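I drove out to Mornenico on a Saturday, which Vitória Antunes had told me was the best day to come because the phones are quiet and people will talk to you. She was right about the talking. I was handed a coffee at the door and didn't get my notebook closed again until after lunch.

Vitória runs the bench floor at Podevbridge, a computer refurbishing and parts recovery shop with 14 people on the payroll. Old desktops come in by the pallet from schools and offices. They get opened, sorted, stripped or rebuilt, and sent out again. For years all of that was done by hand, and a good part of it still is. But since October there have been robot arms bolted to the worktables, and I wanted to know what that's been like for the people who were there first.

"Loud opinions, mostly," she said, and laughed. "Everybody had one. I had three different ones in the same week!"

We started at the table where the opened towers go. There was one lying on its side, and Emerson Furtado leaned over it and showed me what he looks at before anything else - the socket, the memory slots, which cables are going to be a pain.
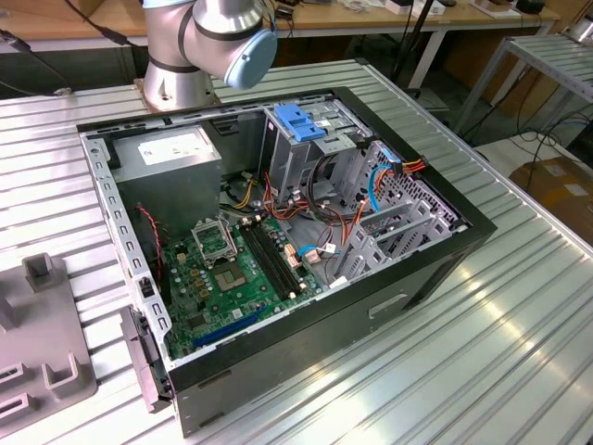
An opened tower on the aluminum worktable at Podevbridge, with an arm mounted alongside.

Emerson has been taking computers apart since he was a teenager, and he wasn't thrilled when the arms arrived. "I figured I'd be training the thing and then going home," he told me. "You hear that story a lot. So I asked Vitória straight out, in front of everybody, am I training my replacement? And she said she didn't know yet. I didn't like the answer but I believed it."

So what happened? Nobody has been let go so far, both of them told me, though one person who left in the winter wasn't replaced. The work has moved around a lot, though. Emerson used to spend whole shifts on the same few motions, and his wrists were in bad shape (he showed me the brace, which he still keeps in his locker). Now the plain, repetitive pulls go to the arms when the case is one they can handle, and he gets the odd ones. Bent brackets, cables somebody tied down years ago with who knows what, drives that don't want to leave.

"Cables are where it gets dumb," he said. "A rigid part stays put. A cable is wherever it feels like being. I'll look in a case and go, okay, this one's mine."

I asked if he missed anything. He thought about it for a while. "The easy ones," he said. "You'd do ten easy ones and listen to the radio and your brain got a rest. Now it's hard one, hard one, hard one. I'm more tired in the head and less tired in the hands."

That came up again with Suha Bitar, who handles intake and keeps the records. The shop logged 3,713 machines last year, and she says the number matters less to her than the mix. When the arms do the simple cases, the people see nothing but trouble all day. She started slipping a few easy towers back into everybody's stack in the afternoon. It isn't in any plan. "I just did it," she said, "and people got nicer."

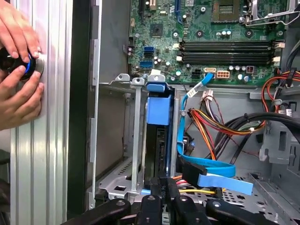 Then there's the setup side, which I hadn't given any thought to before I visited. Arms have to be shown things, adjusted, stopped, shown again. Carla Rawashdeh came over from packing to learn that part, and she got a raise out of it, which she was very happy to tell me. She'd never worked with anything like it. "My kid is the one who's good with computers," she said. "I was good with boxes! But it's patience, and I've got that."

Her biggest complaint is about time. A new case model can eat a morning before anything useful gets done, and the daily targets didn't budge for that at first. She and Vitória went back and forth on it for weeks. Setup hours are now counted separately, and Carla says that one change did more for the mood than the pizza they got on launch day.

Not everything's settled. Emerson would like the harder work to pay more, and he's said so. Vitória agrees with him, kind of, and says the budget gets looked at next quarter. "I can't promise it," she told me with him standing right there. "He knows I'm asking."

He shrugged, put his gloves back on, and asked if I wanted to try getting a drive out myself. I did. It took me 14 minutes, and Carla timed it.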